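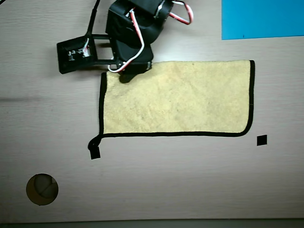 Yellow microfiber towel with black binding, laid flat on a wood tabletop.

How to Wash and Restore Microfiber Towels
Updated 12/07/2024

Microfiber stops picking up dust and water when its split fibers fill with wax, lint or fabric softener residue. Most towels can be brought back with a soak and a careful wash. The steps below apply to polyester and polyamide blends sold for household and auto use.

What you need
A bucket or utility sink
Liquid detergent, free of softener and bleach
White vinegar
A soft brush

1. Sort
Wash microfiber by itself. Cotton sheds lint, and the fibers hold on to it through the rinse. Keep towels used on wheels or engine parts in a separate load from those used on paint or glass.

2. Shake and brush
Shake each towel outdoors. Brush out grit in one direction with light pressure. Check along the binding, where sand collects under the stitching.

3. Soak
Fill the bucket with warm water and add a small squeeze of detergent. Soak for 20 minutes. Towels with wax or polish in them need a second soak in fresh water.

4. Wash
Use a warm, gentle cycle. Fill the drum no more than 2/3 full. Add half the usual amount of detergent – extra soap stays in the pile and causes streaks. Do not add softener. Add a splash of vinegar to the rinse compartment if the towels feel stiff. Never combine vinegar with bleach.

5. Dry
Air dry on a rack or tumble on the lowest heat for 15 minutes, then check. Clean the lint filter first and leave out dryer sheets. High heat can fuse the fiber tips, and a fused towel will not recover.

6. Test
Put a spoonful of water on a glass surface and draw the towel across it once. If the water is pushed ahead of the towel, repeat steps 3 to 5. If the result is the same after 3 washes, move the towel to rough work such as door sills or garden tools.

Storage
Fold dry towels and keep them in a closed bin or drawer. Label bins by use. Damp towels develop an odor that usually takes another full wash to remove.

Related guides
Removing wax from cotton applicators
Cleaning a front-load washer gasket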